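Blog > Kitchen > Washing Up

Plate order in a wire rack

I changed the way I load the dish rack in January and have kept to it long enough to write it down. The rack is stainless steel, with a raised section for plates and a lower open grid. The old one was a Brivex with a plastic tray that grew a gray film underneath however often I scrubbed it.

My plates come from several sets. The pink ones are Zoven, bought over a few years. The tall gray ones were a present from Catriona Baxter and are wider than anything else I own, so they decide the layout. Put a wide plate in the first slot and it leans over whatever is next to it, and the small plates behind can't be lifted out without moving it.

The order I settled on runs left to right: pink, then the cream one and the dotted ones, then yellow and white, then the two gray. Beige goes last. Small plates stay together and the gray pair sits toward the right, where I can reach it without crossing the others.

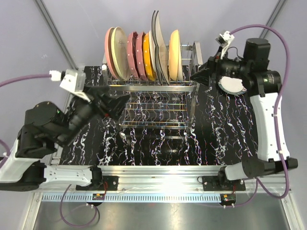

Does it matter which way the plates face? All of them should face the same way, with the eating side toward the tap, so that the gaps between them stay even.

Spacing is the other variable. The rungs are close enough that two neighboring plates touch at the rim if both are tilted. With a full row I accept this. With half a row I skip a slot between plates, and they dry in 20 minutes less by the kitchen clock. I tested this on a Tuesday evening, same water temperature, window shut. One trial each way, so treat it accordingly.

The lower grid takes bowls and pan lids, upside down. Mugs don't do well there — the handles catch on the wire and the mug ends up on its side with water in it. Mine go on a folded Qaisi towel beside the sink.

For cleaning the rack itself I use hot water and white vinegar, 3 parts to one, and a bottle brush along the rungs. Hard water marks show up first where the rungs meet the outer wire. Dry it with a cloth afterward or they come straight back.

Next job is the cutlery drawer.

2 comments | 1046 views | Share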